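Thursday, a bit after 4 in the afternoon

Back on the produce after two days lost to the mug boxes. I wanted fruit and greens on something soft this time, so the table is out and the bed is in. Thanasis had already been through with his pillowcases in the morning and left the room pretty tidy (thank you!), which meant I only had to shop and lay things out.

Shopping first. Nazanin and I walked to Wokau and came back with more than we needed, as usual. Bill was under 30, receipt is in the envelope with the others. I went for mandarins over big oranges because the big ones roll and then they sit wherever the duvet dips and you spend the whole session fishing them out. The bok choy was the nicest thing in the store, really crisp leaves, and I'm taking it home tonight if Ruba doesn't get there first.

Layout notes. The pink plastic sheet goes down before anything else, over the duvet. I tried the thin clear one from Muriithi and it slid off the side every time I leaned on the mattress, so that one is going back to being a drawer liner. I didn't smooth the pink one out — a flat sheet looks like a counter, and we have plenty of counter already. Plates after that, toward the back, then loose fruit toward the front.

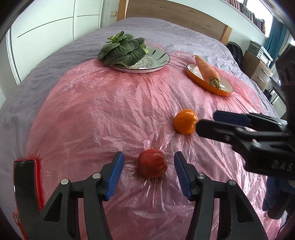 Bok choy on the patterned plate, mandarin and the dark red fruit still out on the plastic.

The white plate with the grey and black pattern is a keeper. The oval one with the orange rim I'm less sure about, it's pretty but I keep wanting to put it in the middle and then there's no space for anything else. Murray says it's a fish plate and should be used for fish. Murray can bring the fish.

Greens are harder to place than fruit. The leaves flop over the side of the plate and if you nudge it back by the leaves you bruise them, so lift by the stems. Please write that on the kitchen card too, Fares, your handwriting is better than mine.

Count stands at 426 for produce and 1,187 for everything together. We said 2,000 by the end of June and I think that's fine if we don't lose another day to boxes.

To do:
Wipe the pink sheet on both sides and hang it over the shower rail, don't fold it
Return the blanket clips to Clinari
Ask Nazanin if the Kekero bowls are free on Monday
Buy more mandarins, the small ones
Duvet cover into the wash, cold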